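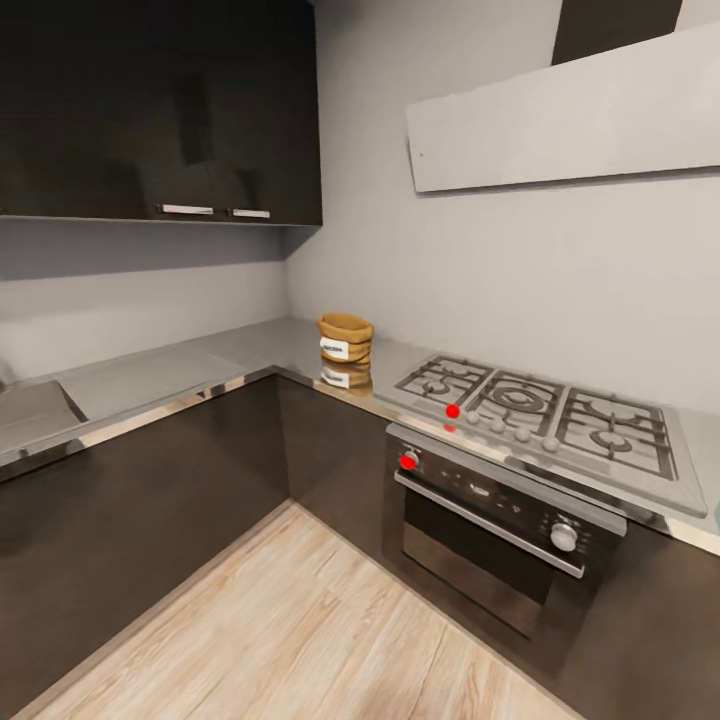
Can a robot do the chores yet?

Some of them, a little. Robot vacuums have been rolling around living rooms for roughly 20 years. A kitchen is much harder.

Think about turning a knob on a stove. You look at it, reach out, pinch and twist. You don't have to plan it. A robot has to work out where the knob is, how far away it is, how wide to open its gripper and how hard to squeeze. If it squeezes too softly, the gripper slides off. If it misses by the width of your finger, it grabs air.

Shiny things cause trouble too. A glossy counter works like a mirror, so a bag standing on it can look like two bags, one of them upside down. You know which one is real. A robot has to learn that.

Most robots practice on a computer first. People build a pretend kitchen, a bit like the ones in video games, with cabinets, a sink and an oven. Nothing in it can break or burn. At a lab in Pomalitz, a robot program called Skelisside tried to turn a pretend stove knob 3,907 times before anyone let it near a real one.
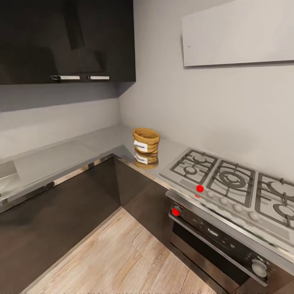
Then comes the real kitchen, where things are different again. The light changes during the day. Knobs get sticky — and somebody always moves the bag. When Skelisside tried 51 knob turns on a real stove, it got 18 of them right. You would do better than that before breakfast.

So robots can do single jobs, slowly, in places they know well. Cooking a whole dinner and cleaning up after it is still a job for people. If it's your turn to wipe the counter tonight, you'll have to do it yourself.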